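Intro to Qualitative Interviewing - Handout 2
Posted 07/01/2018 by Zofia Wasilewska

14 shares | 3 comments

Notes from the session, typed up fast. Slides are on the course page, these are the bits I said out loud plus answers to what people asked at the end. Read before you do your first practice interview, not after.

1. What kind of interview are you doing

Structured - same questions, same order, same words. Good for comparing. Bad for finding out anything you didn't already think of.

Semi-structured - a guide with topics, and you move around in it. This is what nearly all of you will use for the July project.

Unstructured - one opening question and then follow. Hard. Looks easy when somebody good does it. Leave it for later in the course.

If you can't decide, go semi-structured and keep the guide short. I had a student with 76 questions on the guide for a one-hour talk. Do the math. She got as far as question 11 and the person had to leave for work.

2. The guide

One page. Topics in bold, two or three questions under each, probes in smaller type.

Start with something they can answer without thinking. "How did you come to work at the market?" is fine. "What does work mean to you?" is not an opener, it's maybe a closer, maybe never.

Sensitive stuff goes in the middle. Not at the start (they don't know you) and not the last five minutes (you leave them sitting there upset).

Read the whole guide aloud to somebody. You will hear which questions are really two questions. "Do you like the new shifts and do they pay better" - split it.

Take out the words from your reading list. No one outside this room says "precarity" over coffee. If the Escobar chapter gave you a concept, fine, ask about the thing itself and put the concept in when you analyze.

3. Where you sit

People skip this part of the prep and then the recording is useless. Quiet, a door that shuts, no boss on the other side of the wall. Kitchens are nice for talk and terrible for sound - fridge, kettle, kids. Cafes are worse. Offices are OK if its not THEIR office.

Sit at a corner of the table, 90 degrees, so either of you can look away. Straight across feels like a job interview or the police. Clear the space between you. A big screen in the middle of the desk does the same thing as a counter at the bank, people talk to the edge of it.

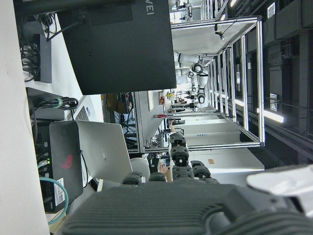 Recorder goes closer to them than to you. You know what you asked. Phone in airplane mode if you are recording on the phone. Test it, play back ten seconds, then start. Bring a second recorder or a second phone. Batteries.

Consent form BEFORE you press record, then say it again on the recording: "I've started now, is that still OK?" and wait for the yes.

4. Asking

Open questions. How, what, tell me about. Go easy on why, it sounds like you want them to defend themselves. "How did that come about" gets you the same answer with less sweat.

Ask for a specific time. "Tell me about the last time that happened" beats "does that happen a lot" every time. General questions get you the official version. Specific ones get you the bus that didn't come and the cousin who covered the shift.

Silence. Count to five in your head. Feels like a year. They will usually fill it and the thing they fill it with is often the best thing on the tape. Most beginers jump in at two.

Probes you can always use:
- What happened then?
- Can you say a bit more about that?
- You said "difficult" - difficult how?
- Who else was there?

Do not finish their sentences. Do not say "great answer" - now they know which answers you like. A nod is enough, or "mm."

Leading questions. From a transcript last year, the Ellow housing interviews: "So you must have felt pretty angry when they raised the rent?" Person says "yeah, I guess." That is your anger on the page. We can't use it.

5. Using objects

Came up in the questions so a short note. Some people talk more easily with something in front of them - a photo, a map, a tool from their job, a thing from the shopping bag. It's called object elicitation in the readings. Gives the hands something to do and the eyes somewhere to go.

Keep it to one object at a time. Let them pick it up first. Say on the recording what it is, or three weeks later you have two pages of "well this one, you see, and then you turn it this way" and no clue what was being turned.

Food works well for migration and family topics. Ask what it was called at home, who bought it, who was allowed the last piece. Plain table, nothing else on it. 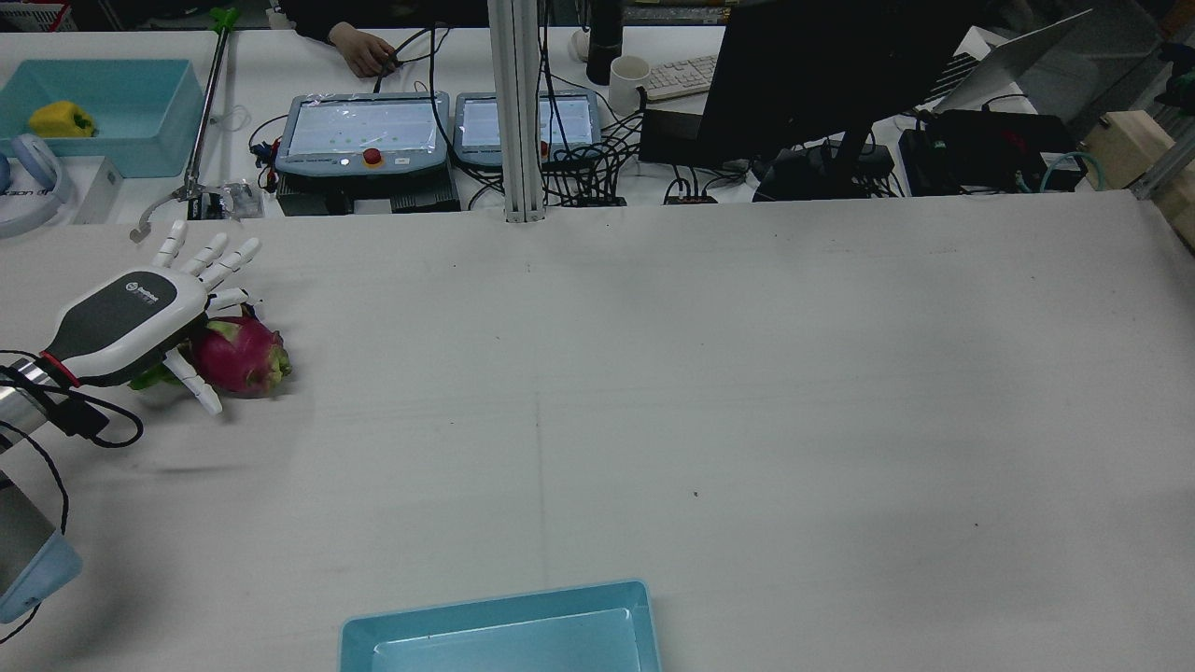 6. Right after

Fifteen minutes, in the car or on a bench, write down everything. What the room was like, when they got uncomfortable, what they said at the door once the recorder was off. (Door talk - you need to ask if you may use it. Ask.)

Name the file properly the same day. Project, number, date. No real names in the file name. Upload to the Nedinus drive, not your own laptop, and not email.

7. Transcribing

Slow. Plan on a full day for your first one. Type what was said, including the false starts, mark pauses longer than two seconds. Don't fix their grammar.

Line numbers on. Wide right margin for coding by hand. We start coding next session so bring it printed, double spaced.

8. To hand in

- guide, one page
- signed consent form (scan)
- transcript of one practice interview, first twenty minutes only
- 700 words on what went wrong

The last one carries the most marks. Please don't tell me it all went fine.

Reading for next time: the Sunix case, both parts, and the coding chapter up to the tables. Skip the software section, its out of date.

3 comments | Share | Print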